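Risunside, Kurs Servicerobotik im Haushalt
Handout zur Einheit 3: Ein Angebot lesen und prüfen
Zusammengestellt von Butkienė

In der letzten Einheit haben wir über Greifer gesprochen. Jetzt nehmen wir ein Angebot in die Hand, und zwar das Paket Skiltero der Firma Nellside. Es ist ein Mietpaket für Werkstätten und Schulen, die einen zweiarmigen Roboter mit Küchenaufgaben erproben wollen. Bitte bringen Sie das Angebot ausgedruckt mit, wir werden darin viel unterstreichen.

Was im Paket enthalten ist
Oberkörper mit zwei Armen
Zwei Hände mit mehreren Fingern
Kameras am Kopf und an den Handgelenken
Software für die Fernsteuerung und für die Aufzeichnung
Handbuch, 37 Seiten, deutsch und englisch
Einführung vor Ort, ein Vormittag

Was nicht enthalten ist
Geschirr und andere Gegenstände für die Übungen, Transport zurück zur Firma, Ersatz von Fingerkuppen bei Verschleiß. Den letzten Punkt findet man erst im Anhang des Angebots, und mehrere Gruppen haben ihn im vorigen Kurs übersehen.

Preis
Die Monatsmiete beträgt 2810 Euro ohne Steuer. Die Mindestdauer ist drei Monate. In der Miete sind 1000 Greifvorgänge pro Monat inbegriffen, danach wird jeder weitere Vorgang einzeln berechnet. Fragen Sie immer, wie der Anbieter einen Greifvorgang definiert. Zählt ein misslungener Versuch mit? Zählt das Umgreifen? Im Angebot steht dazu nur ein Satz, und dieser Satz lässt beide Lesarten zu.

Begriffe für die Übung
Nutzlast: das Gewicht, das ein Arm bei gestrecktem Ellbogen halten kann. Manche Anbieter geben den Wert bei angewinkeltem Arm an, der höher ist.
Wiederholgenauigkeit: wie genau der Arm denselben Punkt noch einmal erreicht. Über das Gelingen einer Aufgabe sagt dieser Wert allein wenig.
Aufgabenquote: gelungene Durchgänge geteilt durch alle Durchgänge. Verlangen Sie die Zahl aller Durchgänge immer mit. 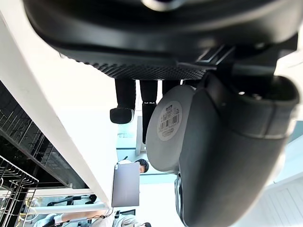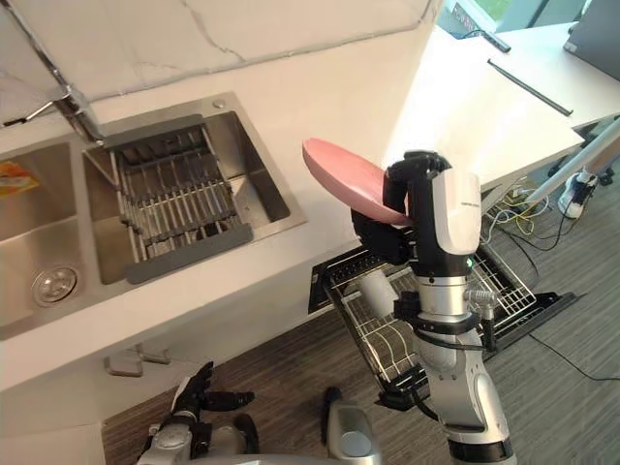
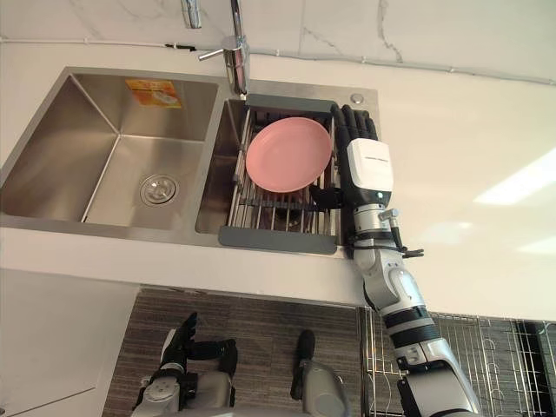 Für die Bewertung eines solchen Pakets empfehle ich eine Aufgabe, die man in kleine Schritte zerlegen kann. Geschirr eignet sich gut, besonders flache Teile, und als Schritte notieren wir Anfahren, Greifen, Halten, Absetzen und Loslassen. Auf dem zweiten Bild wird der rosa Teller fast auf der Kante gehalten, über dem offenen Korb der Spülmaschine; in unserem Protokoll gehört das zum Schritt Halten. Auf dem dritten Bild steht ein rosa Teller im Abtropfgitter, die Finger der rechten Hand liegen neben seinem rechten Rand. Aus einem einzelnen Bild kann man hier nicht ablesen, ob die Hand gerade kommt oder geht. Darum schreiben wir zu jedem Bild die Uhrzeit und den Schritt dazu.

Aufgabe bis Donnerstag
Schreiben Sie an Nellside eine kurze Anfrage mit höchstens fünf Fragen. Eine davon soll die Zählung der Greifvorgänge betreffen, eine andere den Verschleiß der Fingerkuppen. Achten Sie auf höfliche, aber klare Formulierungen. Die Anfragen werden gesammelt und im Kurs verglichen.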